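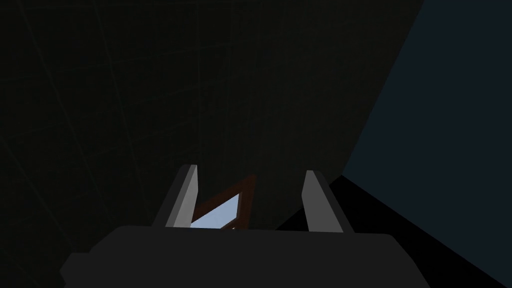 Slide 1: simulator, gripper view, fingers open, brown frame with the blue pane between them

Leave this up while people find seats. Don't apologize for the colors.

Who we are: Walville robotics club, second year in the Skulton simulation league. The league likes simulation. So does our budget, which was 305 dollars and went mostly to pizza.

The job is to get the gripper to a target and close on it without hitting anything. Point at the gap between the fingers. Say "parallel jaw" once, then stop saying it.

What the students built: a controller called Hosoda, after a street one of them used to live on. Version one was 23 lines long and drove into walls with real confidence. The current one is over 2000 lines and is more polite to walls.

Pause for the laugh. If there isn't one, drink water.

Training runs: 152 since September. Be upfront that we lost the logs from the early ones when somebody tidied the shared drive. The students will want me to say it was me. It was me.

Hard part: judging depth from the wrist view. Big dark surfaces give the code very little to work with, and it guesses, much like its authors before a deadline.

Then hand over to the team for the Zetosley round. They asked for four minutes and will take nine. Stand near the light switch.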